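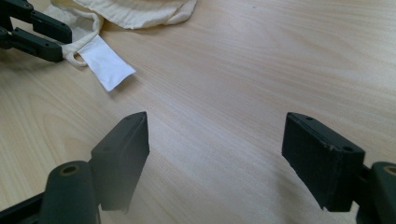 A pair of dark green Gethins at the bench: fingers open in front, the left-hand gripper up by the cream cloth and its tag.

Home Articles Grippers Arms Cameras Controllers Glossary

Hand-held parallel gripper

June, by Paula Husar
7 min read

A hand-held parallel gripper is a two-fingered gripper that a person carries and squeezes instead of bolting it to a robot arm. The fingers stay facing each other as they close, which is where the "parallel" comes from, and a small camera usually rides along just behind them so that what the fingers did can be looked at later. People use them to record how a job is done by hand, and also (this is mostly what I do) to try out finger shapes before anyone goes to the bother of fitting them to an arm.

I look after this entry and most of the ones it links to, so you're getting my view of things. Alina Anghel wrote the original version and she's a good deal more patient than I am. Where we disagree I've tried to say so.

Names

You'll see these called demonstration grippers, wands, grabbers, squeezers and, at our workshop in Wikthorpe, "the pincers", which drives Alina up the wall because pincers are properly a tool for pulling nails. I use "gripper" for the whole thing you hold and "finger" for the part that touches whatever you're picking up. Some people say "jaw" for finger. A few people say "jaw" for the pair of fingers together, and then you get a very confusing parts order.

Left and right mean the hand that's holding it. If you use a pair, you have a left-hand gripper and a right-hand gripper, and each of those has a left finger and a right finger. So yes, "the left right finger" is a thing that has been said out loud in our building.

Parts

Fingers. Blocks or blades, printed or cast, nearly always swappable. Blocky ones with a flat inner face are the usual starting point and I'd tell any beginner to begin with them. They're easy to print, easy to measure, and if one gets chewed up at the corners you can carry on using it for a surprisingly long while. A bevel at the tip helps it get under flat things. Thin blades are lovely on paper and card and hopeless on anything with a bit of weight.

Linkage. The arms that carry the fingers. The joints between them are where cheap grippers go floppy. If you hold one finger still and can waggle the other, it's the joints, and new fingers won't help you.

Trigger. Either a lever under your fingers or a ring you put your thumb through. I like a lever. Alina likes a ring, and she's quicker with hers than I am with mine, so take that as you will.

Camera. Mounted looking forwards over the fingers. More on this below, as I have opinions.

Controller. If there's anything electronic on the gripper to measure how far the fingers are open, something has to read it and line it up with the pictures. We've used a Nurell board for that since last winter.

Types we have compared

I want to be clear that this section is our bench in Wikthorpe and nothing grander. We tried two sets side by side, the Akavau and the Gethin, with the same people and the same pile of things to pick up.

The Akavau is the lighter one at 278 grams. It has slim fingers with rubbery pads and a sprung trigger that snaps back open when you let go. It's a joy for the first hour! You can flick it from one thing to the next and it hardly feels like you're holding a tool. The spring is stiff, though, and by the end of an afternoon the heel of my hand was properly sore. Alina has smaller hands than me and gave up on it sooner. The pads also pick up fluff, so if you work with cloth you'll be wiping them all day long.

The Gethin is the dark green one in the photo. It's chunkier, the fingers are plain boxy blocks in a matt finish with angled faces, and the cylinder joints have a brass-coloured lining showing in the hole at the top. It's heavier in the hand and slower to close, and I was all ready to dislike it. Then we did a full day of folding and unfolding with it and I came home with no aches at all. It doesn't snap, it just goes where you squeeze it. The blocks do scuff, and ours have light specks along the edges now, which makes no difference to the grip that I've been able to measure.

If you asked me for one to keep I'd say the Gethin. If you asked Alina she'd say the Akavau with the spring taken out and replaced by something from a biro, and she has in fact done this.

How we test them

The method is dull and I'd urge you to copy it, because with gripper tests it's very easy to fool yourself. You practise with the first one, get good at the task, pick up the second one and decide it's brilliant.

We set a count of 200 pick-ups per person per gripper and swap every 15, so both tools get you at your freshest and at your grumpiest. Somebody else keeps the tally. A pick-up counts if the thing leaves the table and gets put down where it was meant to go. Dropping it and catching it doesn't count, even when it's very stylish.

The items are a mix of hard, soft and annoying. A mug. A spool of thread. A plastic ruler lying flat, which is far nastier than it sounds. A cloth bag with a tag on it. Coins, if we're feeling cruel.

Write down the misses and what sort of miss each one was. I use "slid", "pushed away", "pinched nothing" and "took the table with it". The last one is when your fingers press so hard on the surface that they won't close properly.

Cloth

Cloth deserves its own heading. Anything soft changes shape the moment you touch it, so the place you were aiming for has moved by the time your fingers meet. Flat blocks will grab a fold quite happily. What they can't do well is lift a single layer off a second layer, and I've yet to find a finger that can do that every time without a sticky pad of some kind.

Loops, straps and tags are the useful bits. A strap gives you an edge to get hold of, and a tag that's lifted slightly off the table can be pinched even by thick fingers if you come in low and from the side. With two grippers it gets much easier: one holds the main body of the cloth and the other goes for the loop. Practise with the holding hand first. Everybody concentrates on the clever hand and forgets that the other one is slowly dragging the whole lot towards them.

Alina's tip, which I resisted for ages, is to open the fingers far wider than you need and close late. I used to creep in with them nearly shut and just shunt the fabric along in front of me.

Camera position

Put the camera where you can see both fingertips with the gripper fully open. That sounds obvious, and the Akavau mount as it came to us lost one tip when the fingers were wide apart, so we printed a taller one. If it sits too high the fingers get small and you can't tell a touch from a near miss. If it's too low you get a lot of very blurry finger and not much table.

Lighting matters more than I thought. Dark fingers on a pale table are easy to pick out, and pale fingers on the same table were miserable. Daylight from one side has been better for us than the ceiling lights, which put a bright patch right in the middle of a varnished top. We do the cloth work on Thursday mornings for that reason and because the workshop is quieter.

Cream cloth on light wood is tricky for people as well as software, by the way. I've lost a strap against the grain more than once while looking straight at it.

Moving to an arm

Sooner or later somebody wants to put the same fingers on a real arm. My advice is to keep the finger geometry exactly as it was on the hand-held one, screw holes and all, and change only the part behind. Even a slight change in finger length throws out the opening distance you recorded and you'll be chasing it for weeks.

An arm also doesn't give. Your wrist does a huge amount of quiet work when you press a finger against a table, tilting and easing off without you noticing, and an arm will simply push. We snapped a finger on our first day. Set the force limit low on the controller and bring it up slowly. The Nurell lets you do this from a dial, which I was sniffy about until I needed to turn it down in a hurry.

Care

Wipe the inner faces before each session. Check the joint screws weekly, more if you share the tools. Keep a spare pair of fingers printed from the same file and the same reel, and write the date on the back of them in something that won't rub off.

Don't oil the joints on the Gethin. I did, and it got onto the cloth.

See also

Finger pads; Linkage play, measuring; Trigger types; Two-handed tasks; Nurell controller, setting up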